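The Gadget Drawer
11/05/2024

An e-reader that wants to be a notebook

There is a shelf in my office for devices that were going to change how I work. It holds a keyboard that folds in thirds, a pen that recorded everything I said while I used it (mostly sighing), and two tablets whose chargers went out of production before the screens got scratched. For the past month the Engström Folio has been trying to stay off that shelf, and I have to report it's putting up a decent fight.

The Folio is an e-paper tablet with a stylus. You read books on it, you scribble on it, and you can't watch anything on it, which the company lists as a feature. The screen is black and white, the body is thin, and the back has a rubbery finish that picks up toast crumbs like a professional. It comes in one size and one color. Engström calls the color Fog.

Setup took me 55 minutes. Eight of those were mine, for typing a password wrong. The rest belonged to a software update that moved along with the urgency of a county office in August. Once it finished, the Folio greeted me by name and then asked me for my name.

Writing is the reason to buy it. The stylus drags a little against the screen, enough to feel like a decent ballpoint on cheap paper, and the line shows up where the tip is. I know that sounds like faint praise. Try one of the older ones and watch your signature arrive a beat after you've put the pen down. My handwriting looks exactly as bad on the Folio as it does on a legal pad, and I've decided to take that as proof of accuracy.

The handwriting-to-text conversion is another matter. It read "call dentist" as "cold dentist," which I can't argue with. It turned a grocery list into something a minor poet might have sent out in the seventies. Block capitals help a lot, and so does slowing down, but if I wanted to write slowly in block capitals I'd be filling in a customs form.

Reading is pleasant. Page turns are quick, the front light goes from warm to cool without any weird banding, and you can write in the margins of most books. "Most" means the ones bought through the Folio's own store or loaded over a cable. Books from elsewhere open fine and politely refuse to be scribbled in. There's a menu item called Request Annotation. I've pressed it. I don't know who I was asking.

Syncing goes through an app called Maven, which you'll need on your phone whether you like it or not. Maven wants an account, a second account for your notebooks, and permission to send you tips. I turned the tips off and got a tip about how to turn tips back on. To be fair to it, my pages have shown up on my laptop every time so far, usually before I'd found the laptop.
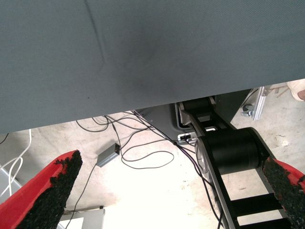
Battery life is where e-paper is supposed to win, and it does. I charged the thing when it arrived and again 2 weeks later, with daily use in between and the light on most evenings. The charging port is on the bottom edge, right where your thumb wants to go if you hold it upright, so reading while plugged in involves a grip I can only call experimental.

Then there's storage. The Folio ships with plenty of room for text, and my 143 books and a month of meeting notes barely dented it. Large scanned PDFs are less happy. One old appliance manual took so long to open that I fixed the appliance, or at least hit it in a new place.

As for the competition, the Prundura Slate is cheaper and has a better case, with a stylus loop that holds the stylus. The Folio attaches its pen by magnet, and the magnet has lost every argument it's had with my bag. The Skataston Leaf has color, in the sense that old Sunday comics left on a dashboard have color. It's also heavier, and its menus are arranged by someone who was paid per submenu. If you only read, get the Slate. If you need to mark up charts, put up with the Leaf.

If you write by hand all day and are tired of losing the paper, the Folio is the one I'd pick. Buy a spare pen when you order. Turn off the sound effects on the first evening, too; out of the box it makes a small rustle when you turn a page, and my household asked me twice what I was eating.

Next issue: wireless earbuds for people with one good ear, and a follow-up on that folding keyboard, which now folds in fourths.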